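Maltalix lleva a los hogares su campaña «Cada cosa en su caja»

La asociación vecinal Maltalix abre en abril la segunda edición de su campaña dedicada al orden doméstico de los objetos pequeños, esos que acaban repartidos por mesas, cómodas y escritorios y que casi siempre echamos en falta cuando más prisa tenemos. La iniciativa, que el año pasado reunió a 334 participantes, vuelve con el mismo espíritu de entonces – acompañar sin regañar – y con un programa algo más largo, a petición de quienes se quedaron con ganas de seguir.

El punto de partida es sencillo y está al alcance de cualquiera. Se escoge una superficie de la casa, la mesa donde se come o la colcha de la cama bien estirada, y se va poniendo encima lo que anda suelto: pulseras, frasquitos, pinzas, latas redondas de esas que da pena tirar porque son bonitas. Después se buscan las cajas que ya hay en casa, que suelen ser muchas más de las que uno recuerda, y se decide con calma qué guarda cada una. Maltalix insiste en que no se compre nada nuevo para participar. Una caja rectangular con su bandeja interior, de las que venían con algún regalo, sirve estupendamente, y una lata con tapa también.
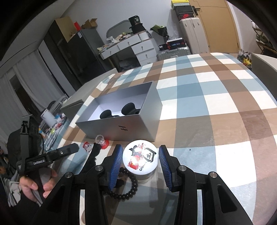

A Chathurika Sheikh le costó más decidirse con las pulseras que con todo lo demás, y comentaba que acabó poniéndolas en una lata porque así las oye cuando la mueve y sabe que siguen ahí. Añadía que los frascos pequeños los prefiere de pie y juntos, en una caja baja, y que desde entonces su mesa vuelve a ser una mesa.

Comentarios como el suyo han servido para preparar la guía de este año, que lleva por título «Fundel» y se reparte gratuitamente en papel. Se han impreso 200 ejemplares, que pueden recogerse en el local de la asociación por las tardes, a partir de las cinco. La guía dedica su primer capítulo a las cajas y las tapas (conviene que no se separen, y todos sabemos lo fácil que es), y el segundo a lo que se va acumulando encima de los muebles altos, un asunto que el año pasado dio para conversaciones larguísimas y muy divertidas.

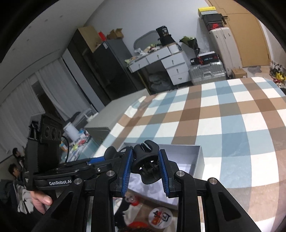

Las sesiones en domicilios se harán en grupos reducidos, en la habitación que cada familia elija, y durarán 2 horas con una pausa para el té. Caben dormitorios, salones y esas estancias donde conviven la cama, el escritorio y la nevera, que en nuestro barrio son bastantes y que tienen sus propias necesidades. Para estas últimas colabora la tienda Dhillon, que cederá etiquetas y cordel, y la imprenta Paklow ha preparado unas tarjetas pequeñas para anotar el contenido de cada caja.

Las inscripciones ya están abiertas en el local de Maltalix y se atienden por orden de llegada. Quien prefiera hacerlo por su cuenta puede llevarse la guía y, si le apetece, contarnos después cómo le ha ido. Nos hará muchísima ilusión leerlo.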